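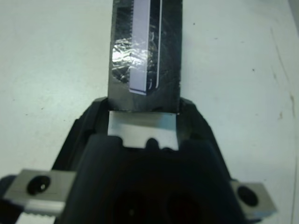

Vlasta Zeman wrote:
I'd go with a darker colour if you're still choosing. We had white benches at the Imska workshop and every scuff showed by October.

Mihret Workneh wrote:
Too late, the white top is in. It's the big Lerholm one and it was $567 delivered. The grey was $409 but only came in the narrow size. It has a few faint scuffs and little dark specks now and I can live with those. My question was more about how people keep a shared table clear when there's nowhere obvious to put things down.

cierny_dan wrote:
Desk against the wall for the monitor and anything with a cord, big table for whatever you're working on. Nothing lives on the big table. We've run it that way for 3 years.

Mihret Workneh wrote:
That's more or less the layout. The desk has a wooden top and sits past the far side of the white table. It does fill up though, and people lean on it when they're talking.

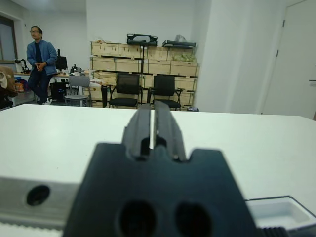

tiritz_shed wrote:
How much room did you leave between the desk and the table?

Mihret Workneh wrote:
Enough for one person to stand there and another to get past sideways. I'd leave more next time.

Vlasta Zeman wrote:
I don't agree with the desk idea. It just becomes a second table with junk on it. Put up more shelving and get rid of the desk.

cierny_dan wrote:
And the monitor goes where? On a shelf? You need somewhere to sit and type.

Vlasta Zeman wrote:
On an arm on the wall. Ours cost $200 with the bracket – well worth it for the space.

Mihret Workneh wrote:
The back wall is already taken up. It's light wooden crates on dark metal shelving, with the fronts open so you can see what's in them. The top of the crates is the weak spot. Cases and plastic bags end up there and stay there.

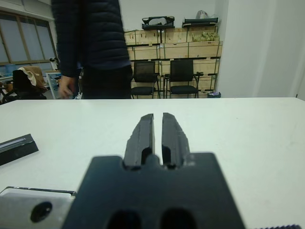
Crates: open front or lids?

tiritz_shed wrote:
Splitting this off as it's getting away from the table. I went to lidded tubs two winters ago and went back. If I can't see it I buy it again.

Vlasta Zeman wrote:
Open fronts get dusty. Fine for cables, no good for anything with a lens.

cierny_dan wrote:
Wrap the delicate stuff and leave the fronts open. For the stuff on top, set one day a month when anything up there goes home with whoever owns it.

Mihret Workneh wrote:
I'll try the monthly clear-out first. Keeping the desk for now, sorry Vlasta. If anyone knows what takes scuffs off a matte white top without leaving it shiny, please post it.

tiritz_shed wrote:
Damp cloth and a bit of dish soap. Stay away from the melamine sponges, they polished a patch on mine.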